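Why I stopped saving my good paper

I have a confession. For years I kept a stack of patterned paper so pretty that I couldn't bring myself to cut it. It was a Frandsen pad I bought in April, a few springs back, all soft florals and one gorgeous mossy stripe, and I would take it out, pet it a little (you know you do this too!) and put it right back on the shelf. Then I'd make a card out of plain white cardstock and wonder why it looked so flat.

I think we hoard supplies out of fear, and I think the craft world feeds it. Every new release is "limited," every die set is "while supplies last," and pretty soon you own 2000 sheets of something and you're treating each one like a family heirloom. It's paper, friends. It fades. Mine did, along one whole edge, just from sitting near the window.

So I made myself a rule. If I buy a pad, I have to cut into it within 7 days. The first cut is awful – I won't lie – but after that it gets easy, and the scraps are the best part. I've made more cards from leftover strips than I ever did from full sheets.

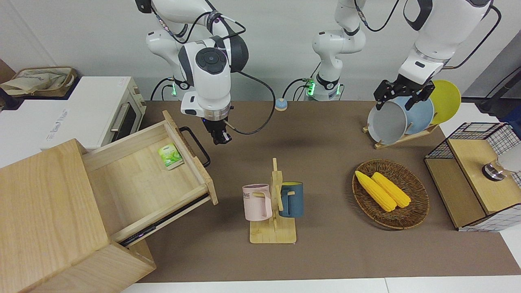
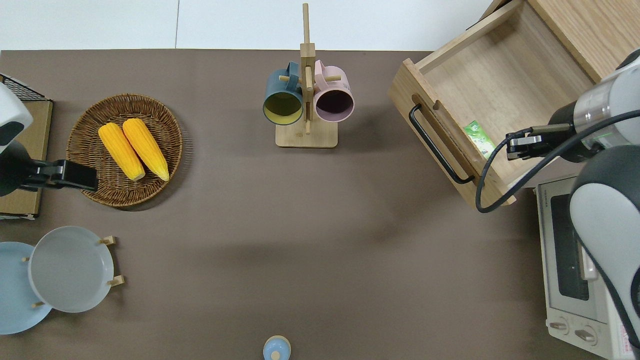
Now, I know the other side of this. A friend at my Kenano crop night says she saves her favorites for wedding cards and new babies, and she's not wrong that those deserve something special. But she's been saving the same gold foil sheets for so long that 3 of those babies are in school. What was the foil for, if it wasn't for them?

And please don't get me started on ink pads. My Domano blues dried up while I was "saving" them, and I had used them maybe twice. I could have cried! I bought the re-inkers after that, and I stamp with those blues on everything now, even gift tags and grocery lists.

I do still keep 2 sheets of that mossy stripe in a drawer. I'm allowed to be a hypocrite on a small scale. The rest of the pad is gone, mailed off to aunts and neighbors and one very patient dentist, and I've already got my eye on the new Skikex plaids.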